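5 February 2022, workshop, Metville track shed

Starting block sensors again. Cold in here, heater on from first thing, still typing in gloves with the fingertips off. Carrying on from the last entry, where lane 4 was giving a start signal late and lane 5 wasn't giving one at all.

Lane 5 first. Took the rear pedal off. Corrosion under the connector, green all round the pins. Cleaned with the wire brush then contact cleaner, refitted, still nothing. Swapped in the lead from lane 2 and it came up straight away. So it's the lead, not the pedal. Wasted the best part of the morning on the pedal. Binned the lead (cut the plug off first so it doesnt find its way back into the box like the last one).

Lane 4 is harder. It does fire, only late, and not by the same amount each time. Dropped the weight on the pedal 40 times from the same mark on the post. First batch on the bare floor, second on the offcut of track surface. Bare floor fine. On the track offcut the readings wander. Spikes not biting properly into the offcut, I think, so the whole block creeps back a hair before the pedal takes the load. Rail teeth look rounded compared with lane 3. Need to try it with a new rail before blaming the sensor.

Threshold note for whoever picks this up: Histeck box was still on the setting from the junior meet. That's too low for seniors and too low for the drop test. Put it back to 12 on the dial and wrote it on tape on the lid. Please leave the tape on.

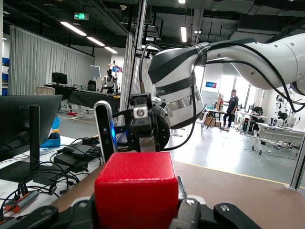 After lunch, the recall speaker. Gronow said theirs crackled at the indoor meet and sent it over with ours. Opened both. Ours is dusty, otherwise ok. Theirs has a tear in the cone near the rim, small, but you can hear it on the gun tone and on "set". Patched with tissue and thin glue, left to dry face up on the shelf. Will try it loud next session. If it still buzzes they want a new driver, not more glue.

Battery packs. 9 on the charger overnight, 2 won't hold. Marked those with red tape and moved them to the bottom shelf. Do NOT put them in the travel case. The others got through a full afternoon of drop tests with the speaker running off one of them, so I'm happy enough for a club meet. Wouldn't want to rely on them for a two day thing.

Clock sync. Left the start box and the finish camera clock running side by side from before lunch till packing up. Drift was there but small, well inside what the rules let us have for our level. Re-sync at the break anyway. Wrote the steps on the card again as the old card has gone soft and the ink has run:
- start box on first, wait for steady green
- then finish box
- press sync on finish, hold till it beeps
- test gun, check both show zero
- only then plug in the lane leads

Had the order wrong on the old card, steps one and two the other way round. Might explain the trouble we had at Jurndale last July, when the whole first heat came out with no times and we went back to hand watches. Can't prove it now. Tried the wrong order today on purpose and it failed once and worked once. So maybe.

Cable drums: lane 1 to lane 3 rewound properly, lane 6 still in a knot. Rubber matting for the cable crossing on the back straight is split at one end, somebody will catch a toe in it. Usable if turned round with the split end on the infield side. Order more.

To do
- rail for lane 4, ask Gronow if they have a spare before buying
- new lead for lane 5, the longer type, the short one pulls when the block is set right back
- repeat drop test on lane 4, same weight, same mark, track offcut screwed down this time
- speaker patch, listen
- laminate the sync card
- contact cleaner nearly out
- find the lid for the false start light, it was on the bench before christmas

Drop test readings are in the blue folder, back section. The first few are no good, I had the weight on the wrong way round, crossed thm out. Heater off, shed locked, key back in the box.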